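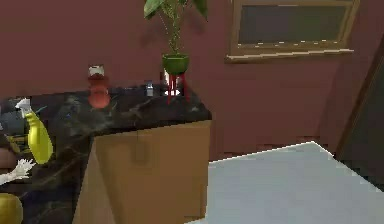
Issue 39, page 7

Watering cures that mostly aren't

Every June the letters come in telling me to put ice cubes on my houseplants, or cold tea, or the water from boiled eggs. I have tried the lot. The tea brought gnats. The egg water did nothing I could see, and the ice was just a slow way of giving a plant too little to drink.

What does work is dull. Push a finger into the compost up to the second knuckle. If it feels damp, leave it alone. If it doesn't, stand the pot in a bowl of tepid water for 15 minutes, then let it drain on the rack before it goes back.

Leaf shine is another one. Armindo Esteves wrote in to praise milk on a cloth, and I'll grant him it looked smart for a day or two – then it smelt. A damp rag with nothing on it gets the dust off.
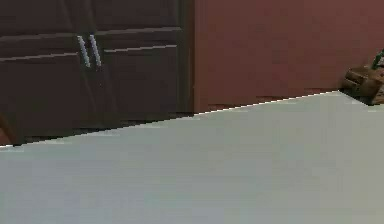

I'm no kinder about the sprays sold for dark furniture. Most leave a film that shows every fingerprint by teatime. Wring a cloth out in warm water with one drop of washing-up liquid, wipe along the grain, and dry it straight away. Grooves want an old toothbrush, used dry. As for rubbing a walnut over scratches, it hides the small ones until the next wipe. Villads Brøndum swears it lasts years. I'd like to see his sideboard.

Recent tips
Does vinegar really shift limescale?
Descaling the Flelik kettle
Bread bins: are they worth the room?
Seven uses for old tights, tested
Letters: Arnaldo Ramalho on sticking drawers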